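Starkent Finds Tray Set: a season's use

I bought the Starkent tray set in December, after the old seed trays we used for washed pottery finally split along the corners. It has now been through one full digging season and a winter of sorting, which seems long enough to say whether it is worth the money.

You get 5 stacking trays, a lid that fits whichever one is on top, 2 mesh liners and a pack of 500 write-on labels. The trays are shallow, with a drainage lip at one end and a slot on the short side for a label. They are sold for archaeology groups and small museums, though the shop I used also lists them under gardening at the same price.

On site they do the basic job well. A full tray of roof tile is heavy but the base does not bow, and the handles are wide enough to hold in gloves. We dug three trenches at Camargo, on the edge of what was probably a Roman farmstead, and each had its own colour of label. Fumiko Katayama ran the finds table and had no mix-ups between trenches, which was not the case last year. 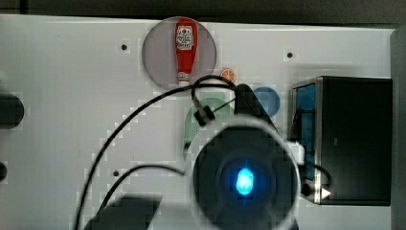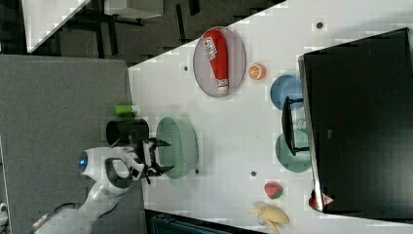
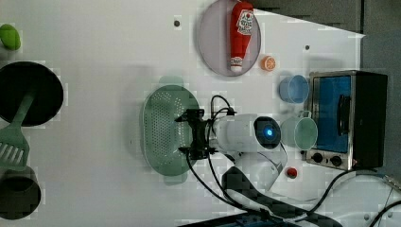

Drying is where I have a complaint. The mesh liners are meant to lift the sherds clear of the base so that air gets underneath. With large pieces this works. With small ones, the mesh sags in the middle and everything slides into a heap, so the bottom layer is still damp the next morning. Mohit Rastogi got round it by laying a strip of garden netting over the top of the liner, pulled tight and clipped to the rim. It is a cheap fix, but the liner ought to do this by itself.

The labels are good. We used pencil and permanent pen, and both were still readable after a wet week in the shed. The adhesive ones for the tray ends are less good and two or three came off in the cold. Tie-on labels inside the tray are safer anyway.

The lid is a loose fit. It keeps dust out but I would not carry a stack by car without a strap round it. Kelly Andrade drove ours to the store on a Friday afternoon and the top tray had shifted by the time she arrived. Nothing was broken.

I have also used the Seviletti trays, which cost more and have a proper locking lid. They are deeper, so people tend to overfill them, and fragile pieces such as painted wall plaster suffer for it. For bone and plaster I prefer the Starkent. For transport I would take the Seviletti.

Spare liners can be ordered separately. Spare lids cannot, so look after the one you get.

Four stars out of five, with the missing one for the mesh.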